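Foltex linen-cotton flat sheet, queen size
Reviewed by Violeta Ocampo

Foltex sells this flat sheet in five colours. We bought the sage green in February and paid full price for it, and it has been through 32 washes at 40 degrees. The blend is 55 per cent linen and 45 per cent cotton. The packet says pre-washed, soft from day one.

It isn't soft from day one. Out of the packet it feels like a stiff tea towel, and it stays that way for the first four or five washes. After that it loosens up a fair bit. By wash ten I'd stopped noticing it, and by wash 20 I preferred it to the plain cotton one I normally sleep on.

Creasing is the main complaint people have with linen blends, and this one creases. Line drying outside helps. Tumble drying on low and taking it out slightly damp helps more -- leave it sitting in the dryer overnight and you'll need the iron.
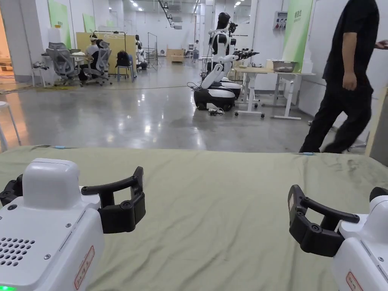
Does it need ironing?
Only if creases bother you. A warm iron with steam gets most of them out, but they're back after one night.

Shrinkage was less than I expected. I measured before the first wash and again after the tenth, and it lost 27 mm off the length and almost nothing off the width. There is still plenty to tuck in at the foot of a queen mattress up to 35 cm deep. On our spare bed, which has a thick topper, it was a bit mean at the sides.

The hems are double stitched and have held. One corner had a loose thread out of the packet, which I snipped, and it went no further. Colour has faded a little, evenly, with no blotches. Yusri Purba has the same sheet in charcoal and reports more obvious fading along the fold lines, so I would go for one of the paler colours if you dry in full sun.

Lint is a nuisance early on. Wash it on its own the first three times. I put it in with a navy doona cover and spent the evening with a lint roller.

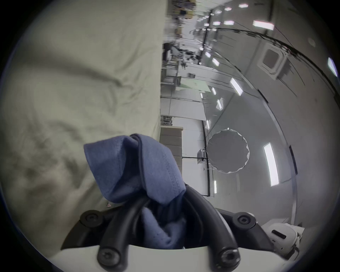
Podora Home Testing -- Bedding and Laundry Desk

For comparison we ran the Goossens percale sheet through the same washes. It is 100 per cent cotton, crisp and cooler to the touch, and it comes off the line flatter. It also pilled around the middle by wash 25, and the Foltex hasn't pilled at all. The Flisden microfibre sheet is the cheapest of the three and dries fastest. Stavros Mujić had it on his bed for a fortnight in the heat and gave it back.

On warm nights the Foltex was comfortable down to just the sheet and nothing else. In winter it takes a minute to warm up, so flannelette people should stay with flannelette.
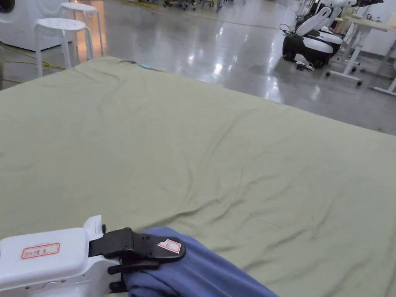 What we'd change

The care label is sewn into a side seam about where your shoulder goes, and it scratches. I unpicked mine. The top and bottom hems are the same width too, so making the bed in poor light involves some turning round. A wider top hem would fix it.

Foltex gives two years on the stitching, with proof of purchase. Pillowcases are sold separately, and the sage ones were out of stock both times I looked.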